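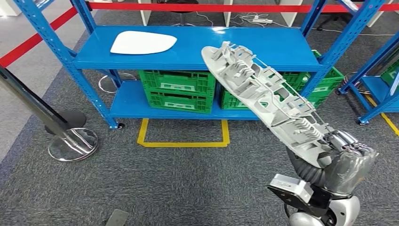
Can a small parts shop rent a robot the way it rents a forklift?
Almost, as long as the shop has one dull, repeatable job to hand over and somebody on the payroll willing to spend a week teaching it.

Vovent would like you to know that its robot is an employee. The brochure says "team member" on nearly every page, and the invoice, which arrives monthly, says "unit." I have read both closely and I side with the invoice.

The service is called Mitport, and it is sold to the sort of plant that has never owned a robot and suspects, with some justice, that it would end up with a very costly coat rack. You pay a setup fee and a monthly charge. Vovent sends a machine with arms, hands and a camera up where a face would go, along with a technician who stays for the first 4 days and drinks your coffee. After that you have a phone number.

I went to see it at the company's demo floor in Loltdale, where visitors are kept back by red retractable belts, so the whole thing has a faint air of airport check-in. The staging is modest. Blue metal shelving, green crates, yellow tape on gray carpet. I have been to launches with fog machines, and I preferred the carpet.

The job on offer was moving molded plastic parts. Anyone who has handled car trim for a living knows why this is a decent test. The pieces are long and slightly curved, smooth on one side and all ribs and clips on the other, and there is never an obvious place to hold them. People work it out in a morning. The robot gets a hand with several fingers, a gray cover pulled over it like an oven mitt with ambitions, and takes hold near the wide end, leaving the narrow end to poke up into the air. My own grip would have been closer to the middle. My own grip has also dropped a lot of things.

Speed is the question every visitor asks, and the sales staff have learned to answer it with a question about your turnover rate. I brought a watch. Over one stretch of 20 minutes the robot handled 78 parts, and I will let you do the division while I point out that a bored teenager could beat it before lunch. After lunch I would want to see the numbers again. Vovent's pitch rests heavily on after lunch.

Teaching it a new part is the bit I expected to hate. There is a tablet. You walk the arm through the motion, confirm a few points, and then watch it try, fail politely and ask for help in a box at the bottom of the screen. The wording in that box is the best writing Vovent has done. "I am not sure about this one" is more than I ever got out of my last label printer.

The weak spots are easy to find. It wants its shelves where it left them, and the floor tape is there for a reason that becomes clear the first time somebody shoves a rack sideways with a hip. The covers on the hands wear out, and replacements come only from Vovent, at a price that made me put down my pen. The contract runs for 2 years. Leaving early costs over half of what's left, a clause printed in the same cheerful font as everything else.

The obvious alternative is Takeda's fixed arm, which bolts to the floor, costs less per month and does one thing very quickly until you change the product. If your parts never change, get that one and stop reading. If they change every October, as they do at most places that feed the car business, Mitport starts to look reasonable.

Vovent offers a trial month to plants within driving distance of Loltdale. You pay for shipping, and for the coffee.

Apr 21, 2022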